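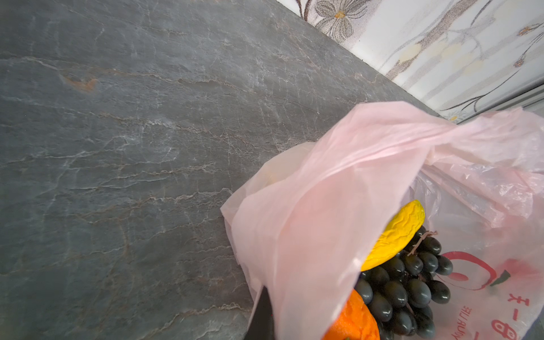
4. Care of the Countertop

Stone is the part of a Stoltiden kitchen that people trust the most and look after the least. It is heavy, it came up the stairs with a good deal of swearing, and it gives every sign of outlasting the mortgage. It will also take up a wine stain overnight if you let it. The dark grey finishes hide this better than the pale ones, and a top with plenty of white veining and the odd tan streak hides it best of all, so look closely before you decide that all is well. A rusty-orange patch inside a brown streak may well belong to the stone. Learn where yours are in the first week, while you still remember what you've spilled. And get into the habit of lifting things off the surface at the end of the day, including the thin plastic bag that came home from the store and was set down, mouth open, for just a minute.

4.1 Before first use

1. Remove the protective film. It comes off in one piece if you pull slowly from a corner, and in 118 pieces if you don't.
2. Wipe the whole top with a soft cloth and lukewarm water. Dry with a second cloth.
3. Put a few drops of water on the stone near the sink and leave them for 15 minutes. If they are still sitting up in beads, the factory seal is sound and you can go on to 4.2. If there is a dark spot underneath, go to 4.3.
4. Run a finger along the seam where the counter meets the wall. It should be unbroken. Gaps go on the installation report, which must be signed before the fitters leave and not after they have reached the highway.

Note: Stone varies from slab to slab. The sample in the showroom was cut from a different one. Pasico will not exchange a top because the veins go the other way.

4.2 Daily cleaning

1. Clear the counter. All of it. Wiping around the toaster is a well-known technique and accounts for most of the rings we are asked about.
2. Pick up crumbs and grit with a dry cloth before you use a wet one. Grit dragged under a wet cloth dulls the polish.
3. Wipe with warm water and a little dish soap, then with plain water.
4. Dry. On a polished surface, streaks show up in low light, usually when guests come.

CAUTION: Do not use vinegar, lemon juice, scouring powder, or anything your aunt swears by. Acid can etch polished stone, and an etched spot can't be wiped away.

CAUTION: Printed or colored plastic bags should not be left on a damp counter. The ink can transfer, and it is much fonder of stone than it ever was of the bag. The same goes for wet newspaper and cheap party napkins.

4.3 Resealing

You will need one bottle of Deteo stone sealer, 2 clean cotton cloths, and an evening when you do not plan to cook.

1. Clean and dry the top as in 4.2, then let it stand overnight.
2. Mask the trim and the bottom edge of the wall covering. Sealer on wallpaper leaves a greasy mark, and a floral pattern will not hide it as well as you hope.
3. Apply the sealer thinly with the first cloth, in overlapping circles, starting at the wall and working toward yourself.
4. Wait 15 minutes. Buff off everything that has not soaked in with the second cloth.
5. Keep the counter dry and empty for 4 hours. Label it if you share your home with others.
6. Repeat the water test from 4.1. If the drops still soak in, apply a second coat the next day.

Note: If the sealer has dried to a cloudy film, too much was used – dampen a cloth with fresh sealer, rub the film until it loosens, and buff again right away.

4.4 Hot pans

Use a trivet. The Yu trivet supplied with your kitchen is in the drawer with the spare hinges, where it will do the stone no good at all. Move it next to the stove.

For chips and cracks, see section 7.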